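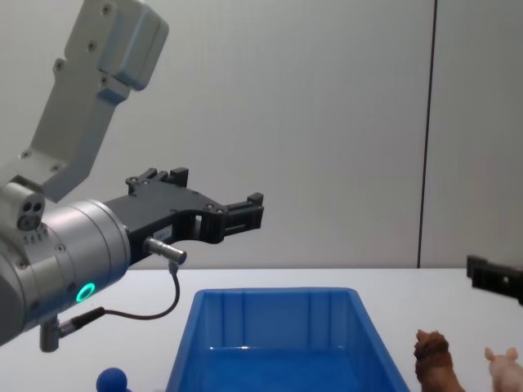
Water bill jumped from $58 to $210 and I can't find a leak

Posted in Home and Household, 24 Jun 2024
by oster_street_renter

I rent the upper half of a two-family house in Ultdale. The house has one water meter for each unit, both in the basement, and I pay my own water. The bill comes every two months and it has been $58 or very close to it since I moved in. The one I got last week was $210.

The bill says I used 1,965 cubic feet. It does not say estimated, it says actual. I live alone, I have no dishwasher, and I do laundry twice a week. I was also away for part of that period visiting family, so if anything I should have used less.

What I have checked so far:

No drips from the kitchen or bathroom faucet.
Under both sinks is dry. I put paper towels down overnight and they were dry in the morning.
The shower does not drip.
No stains on the ceiling downstairs. I asked the neighbor and they have not seen anything.
The toilet does not run. It fills after a flush and stops, and I don't hear anything after that.
The washing machine hoses look fine.

I called the water office and the person I talked to said the meter was read correctly and that it is up to the customer to find the leak. She said I could ask for a meter test but that I would be charged for it if the meter turned out to be good.

I also called Asfaw Property, which manages the building. They said water is the tenant's responsibility under the lease, and that I could put in a repair request if I found something broken. So I need to find the something.

My questions are where else the water could be going, and whether I have to pay the whole bill by the due date in July or if there is some way to ask for it to be reduced. I can pay it but it would make for a tight month. If it matters, the toilet is old but the parts in the tank look newer and say Pleleo on the cap.

basementlight

It's the toilet. It is always the toilet. Get a new flapper, a few bucks, done.

gray_wrench_58

I would start with the toilet too, even though you don't hear it. A toilet that leaks slowly past the flapper makes no sound. The water slides down the inside of the bowl in a thin sheet and you can't see that either. Every so often the tank gets low enough that the valve opens for a few seconds to top it up, and if you are in another room or asleep you miss it. A leak like that going day and night can easily put that much on a bill. I did maintenance for apartment buildings for a long time and most high water bills I was sent to look at came down to this.

Before you take anything apart, go to the meter. You need to know if water is moving when nothing is on.

Shut off every faucet, make sure the washer isn't running, and don't flush. Go down to the basement and find the meter for your unit. Most of them have a small triangle or star shaped wheel on the face, separate from the numbers. That is the leak indicator. If it is turning, even slowly, water is going somewhere. If your meter is digital it may have a faucet symbol or a flow reading you have to wake up by shining a flashlight on it. If you don't see anything moving, write down all the digits, including the last ones, wait an hour without using water, and read it again.

While you are there, make sure you have the right meter. With two units and two meters side by side, I have seen them swapped in the billing more than once. The serial number is stamped on the meter body or the lid. It should match the number on your bill. Then have somebody run your kitchen faucet while you watch. Your meter should move and the other one should sit still. If the wrong one moves, stop there and call the water office back, since you have been paying for downstairs.

If it's the right meter and the indicator is turning, close the valve on the wall behind the toilet (clockwise, gently if it is old) and look at the meter again. If the wheel stopped, it's the toilet and you can quit looking. If it is still turning, open the toilet valve back up and do the same with the washer valves, then the ones under the sinks. After that you are down to the water heater and the pipe itself.

For the toilet there are two things it can be.

The flapper. Take the lid off and put ten or so drops of food coloring in the tank. Don't flush. Come back in 15 minutes. Color in the bowl means it's leaking past the flapper or the seat under it. Run your finger around the rim where the flapper sits. Sometimes it is only grit or mineral crust and it will seal again once you wipe it off. If the rubber leaves black on your fingers it is worn out. Also look at the chain. Too long and it can get caught under the flapper, which leaks on some flushes and not on others. You want a little slack and no more.

The fill valve. Look at the water level compared to the open tube standing up in the middle of the tank. The water should stop an inch below the top of that tube. If it's right at the top, it is spilling over into the tube all day and the food coloring can fool you, because the color goes over with it. I don't know Pleleo valves in particular, but nearly all of the cap type have a screw or a clip on the side to bring the float down. Turn it a little, flush, and see where the water stops.

If you find nothing and the meter sits still, it may be a leak that comes and goes, or it was something that happened once and ended. Was anybody in the apartment while you were away? A toilet stuck open for a few days would do it.

Keep writing down the meter reading every morning for a week either way. It takes a minute and it gives you something to show the water office.

lowercounter

The reply above covers finding it, so I'll answer the part about the bill.

Many water departments have what is called a leak adjustment. It's usually not mentioned on the phone unless you ask for it by that name. Look on the town website under utility billing, or go in and ask for the form. I'm not in Ultdale so I can't tell you what theirs says, but the ones I have dealt with worked about the same way. You show that there was a leak and that it was fixed, and they knock off part of the amount over your normal use. Some places only do it for underground pipes and won't do it for a toilet. Some do it once every so many years per account. There is often a deadline that counts from the date of the bill, so don't wait until you have everything sorted out to get the form.

Things to save:

The high bill and two or three normal ones before it.
Receipt for the parts, or the work order if the management company does the repair.
Photos of the meter with the reading showing, before and after the repair.
Dates and times of your calls.

Do not skip the payment while you wait. Ask for a payment arrangement, and ask if the late fee is held while the adjustment is being looked at. If you can't get a straight answer, pay at least your usual $58 by the due date so the account shows activity, and send a short letter or email saying the rest is in dispute. That won't protect you everywhere but it is better than nothing coming in.

On the lease, read the exact wording. Tenant pays for water is one thing. Who keeps the plumbing in working order is another, and in most leases that is the owner. If the dye test shows color, put in the repair request in writing that same day with a photo, and say in it that the leak is raising your water bill. Any water lost after they have been told is much easier to argue about than water lost before. You can also ask Asfaw to split the $210 with you. They may say no. Mine took half off the next month's rent when I asked, and I had not expected them to.

I would hold off on the meter test until you've done the rest. Meters that go bad tend to run slow and undercount.

oster_street_renter

Thank you all. The serial number matches my bill and my meter is the one that moves when the kitchen faucet is on. The little wheel was turning with everything off. I closed the toilet valve and it stopped.

Did the food coloring after that and there was blue in the bowl. The flapper left black all over my hand. I sent the repair request with a photo and left the valve closed, I just open it to fill the tank when I need to. The adjustment form is on the town website under a different name, "billing relief request," and it does not say anything about leaving out toilets. I'll post again when I hear back from them.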